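Bench notebook - brick assembly on the small plate
24/04/2018

Cloth down on the ridged metal table, gray plate on the cloth at a slant, first bricks on the plate, the rest waiting off it.

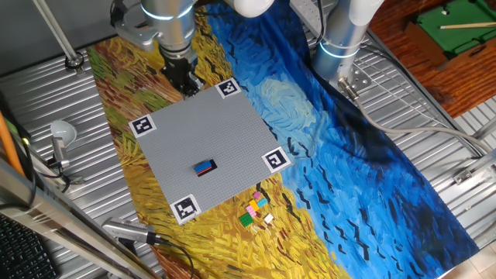 Gustik's comment in the margin of the last entry was that the cloth should go altogether, and that a printed pattern this busy makes a dark brick hard to find once it leaves the plate. Asked for plain gray felt or bare metal.

Noted. Partly agree. Bare metal was tried in November and the ridges were the problem: a small brick set down on them rests on two ridges or tips into the gap between, depending on how it lands, and a one-stud part can sit at an angle that looks like a bad connection when it isn't. The cloth takes the ridges out of it. Felt would do the same and I have no objection to felt, but there is none in the shop in that width. Cloth stays until there is.

On the color question, the useful part of the print is the yellow end. Loose parts go there. Dark green against golden yellow is easy to find. Blue on the blue end is poor, and navy folds swallow black parts completely. Rule for now: nothing small gets parked on the blue side.

Setup

Plate goes on the cloth and gets pressed flat from the center outward before any brick touches it. Check with a fingertip at all four corners. If a corner rocks there is a wrinkle under it. Lift the plate and smooth the cloth. Pushing the wrinkle along from the side only moves it under the next corner.

The markers are on the corners and take up studs. Usable area is therefore a cross shape with a large middle, and any layout drawn for the full square needs to be checked against that. Two of the Mirzaei sheets run into a corner. I have crossed those out on the printed set. The file copies are not corrected yet.

Plate orientation: the sheets assume square to the table edge. We have been working at a slant for a while now and it makes no difference to the build as long as the sheet is turned to match. It makes a difference to people. Both wrong placements logged this month were one stud off in a direction that would have been right with the plate square. Turn the sheet.

Assembly under test

Black, red and blue, low on the plate. Build order for this one is black first, then the thin red, then blue. The thin part is the one to watch. A thin brick has less wall to grip and less height for the fingers to push against, and when it is seated by pressing on one end only, the other end lifts slightly. It then looks closed from above and shows a gap from the side. Seat it by pressing over each stud in turn, and look along the plate at eye level before the next part goes on.

Gap check: a strip of copier paper is the gauge. If the paper enters the joint anywhere along the length, the joint is open. Crude, but it gives the same answer for everyone who has used it, and the feeler set did not. The thinnest leaf in the feeler set scratches the bricks.

Bricks from the Clarnico box and bricks from the older mixed tub do not hold equally. The Clarnico parts are tighter on the plate. The old ones come off with a light pull, and a few of the tub bricks will turn in place when the neighbor is pressed. I would like to stop mixing the two sources within one assembly. At present the colors we need are split between them, so this waits on the order.

Loose parts

Parts for the next steps are laid out on the yellow in a loose group. Magenta-purple, teal, yellow-orange, light pink, dark green, white. Colors are written as they look on the bench. The Gridar list has its own names, and the teal in particular has been entered under both green and blue by different people, which is how we ended up short of one and over on the other. Proposed names are on the lid of the parts box. Use those in the log from here on.

Spacing: leave a finger's width between loose parts where possible. When they touch, picking one up drags the next, and on cloth the dragged part tends to roll. On metal it slid. I prefer the slide, but see above.

Do not slide the plate once loose parts are down. The cloth moves with it and the parts move with the cloth. If the plate has to shift, clear the parts into the lid first.

Stock

Counted the boxes while the table was free. Total on the shelf is 814 after pulling the damaged ones. The Gridar list still says nearly 2,000. That number dates from before the tub was split with the other bench and was never brought down. I have written the new total on the sheet inside the cupboard door and dated it.

Damaged, pulled from stock: 36. Mostly split corners and tooth marks from the old separator. These are in a bag marked NO and are not to go back in the tub. They can be used for glue trials.

Short items: thin red and small white. Eight more thin reds would cover the remaining Mirzaei layouts with no need to take a finished assembly apart for parts, as we do at present. Taking them apart is slow, and it wears the studs on the plate. The middle of the plate already holds less firmly than the outer rows. I noticed it first with the black bricks, which used to need the separator there and now come up by hand.

Taking down

Separator under the long end, lift straight, hold the plate down with the flat of the other hand. Keep that hand off the markers. The edges start to lift when rubbed, and a lifted edge catches sleeves. Take the top parts off before the bottom ones, even when the whole block looks as if it will come away in one piece. It sometimes does, and then the block has to be separated in the air and parts end up on the floor.

Wipe the plate with a barely damp cloth, no solvent. Shake the printed cloth over the tray, never over the bin. A small white brick was recovered from the bin last time.

Open

- Felt, plain gray, wide enough to cover the ridges with some to spare. Gustik to say what width he had in mind.
- Second plate, to compare hold in the middle rows against this one.
- Correct the two Mirzaei files for the corners.
- Decide on one source of bricks per assembly once the order is in.
- Side check on the black-red-blue assembly with the paper strip, both long sides, result to be written under this entry.
- Rename teal in the Gridar list.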